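May 2019, notebook, dye bench

Third trial of the washing test for the toy fabrics. Santosh Singhal asked me to write down the conditions properly this time, because in the last entry I forgot the water hardness and he could not repeat it.

Bath at 40 degrees, 17 minutes, then six rinses in cold water. Detergent is the Zoleck powder, weighed fresh. I did not use the old tin, it has taken moisture and makes lumps.

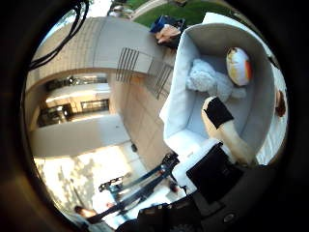 The white pile fabric is still the difficult one. After drying, the fibres of strip 1044 lie flat on one side and feel a little stiff. I brushed half of the strip with the soft brush and left the other half as it was. The brushed half is better to the hand, but it sheds. Mohit Grewal thinks the backing from Uzor is too open and the pile is not held well. I am not sure, I would like first to try a slower spin.

Orange felt: very small bleeding in the first rinse, nothing that I could see in the second. The white cotton beside it has a faint pink shade at the stitched edge.

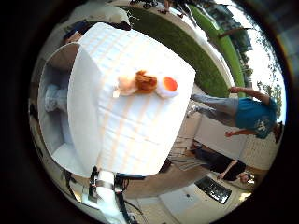
For the next trial I will cut the strips along the pile direction and mark this with thread, as the pen washed out on two of them. Also ask Steltisetti if they still have the heavier backing. Their price list is valid until July.

Drying rack must be wiped before use, there was rust on the left bar.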